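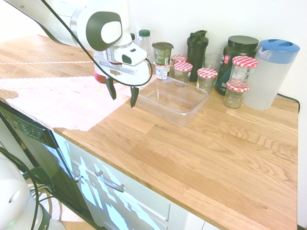

Saving jars with Marilou Quiambao

Marilou Quiambao has kept her empty jars for many years, and she does not plan to stop. When I came to her apartment in November, she was washing lids in the sink and asked me to sit until she finished.

"My mother kept everything," she told me. "Bottles, cups, the plastic box from the cookies. In our house you did not buy a container. You ate what was inside, and then you had one."

She likes the jam jars with the checked red and white lids best. They come in several sizes, and she says that the short ones are more useful than people think. She puts dried chili and sesame seeds in them. The tall ones are for rice flour and for beans.

I asked how she removes the smell of the old food. She laughed at this question, because her neighbors ask it also. "Glass is easy. Hot water, soap, and leave it open for the night. The lid is the problem. If it was pickles, the lid will smell of pickles until you die." For those lids she uses baking soda, and after 10 days, if the smell is still there, she puts them in the recycling.

Yogurt cups have a shorter life in her kitchen. She makes small holes in the bottom and starts basil and green onion in them on the window side. Clear plastic boxes she keeps for buttons, or to give food to a guest who maybe will not bring the box back. A shaker bottle, she says, is good for mixing pancake batter, and a plastic bottle with a good cap can hold rice.

Last year she began to teach a free evening class at the Rivas library, at 7 in the evening. The first class was small. Later she brought jars to a street market on Lovetico Street, 67 of them, all clean, and gave them away before noon. "One woman took a whole bag for her honey," she said. "I was happy, but also a little sad. Some of them were very good jars."

Her husband has asked her to keep fewer than 200 at home. I asked if she follows this rule.

"He does not look under the bed," she said, and went back to her lids.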